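Why Do Windows Have Panes?

Oct 28, 2019
Print this page | E-mail this page
3 comments | 22 shares

Look at an old house and you may see windows made of many small pieces of glass. Look at a new store and you may see one sheet of glass as tall as the wall. Both let in light. The difference comes from how glass was made.

What is glass?

Glass is made mostly from sand. The sand is mixed with soda ash and limestone and heated in a furnace until it melts. When the mixture cools, it turns hard and clear. Bits of old glass are often added too, which helps the new batch melt.

Why were panes small?

For a long time, window glass was blown by mouth. A worker put a blob of melted glass on the end of a pipe and blew into it. One way to make it flat was to spin it until it opened into a wide disk. Another way was to blow a long tube, cut it down the side and flatten it out.

Large flat pieces were hard to make this way. They cost a lot and they broke on the road. Small pieces were cheaper, so builders joined many of them together to fill one window. Each piece is called a pane.

What holds the panes together?

The thin bars between panes are called muntins. They can be wood or metal. In very old windows, strips of soft lead were used. The outer part that holds everything is the frame, and the ledge along the bottom is the sill. A sill on the outside of a building usually slopes a little so rain runs off.

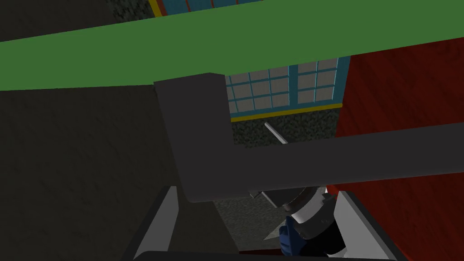 If one pane breaks, it can be replaced and the others stay where they are. The town library in Satstead has 70 panes on its front wall. Last June, 3 of them cracked in a hailstorm, and each one was swapped for a new piece.

How is window glass made now?

Most window glass today is float glass. Melted glass is poured onto a bath of melted tin. The glass is lighter than the tin, so it floats and spreads out flat. It cools slowly as it moves along and is then cut into sheets.

Many new windows have two sheets of glass with a gap between them. The gap slows down heat, so a room stays warmer in winter.

Some people still like the look of small panes. Window makers can stick bars onto a big sheet of glass, or put them in the gap between two sheets. To find out which kind you have at home, touch the glass where a bar crosses it, inside and outside. If the glass feels smooth on both sides, the bars are in the gap.

Words to know

Furnace: a very hot oven for melting things
Muntin: a bar between two panes
Pane: one piece of glass in a window
Sill: the ledge at the bottom of a window

Contact us | Copyright Trekside Kids | Back to top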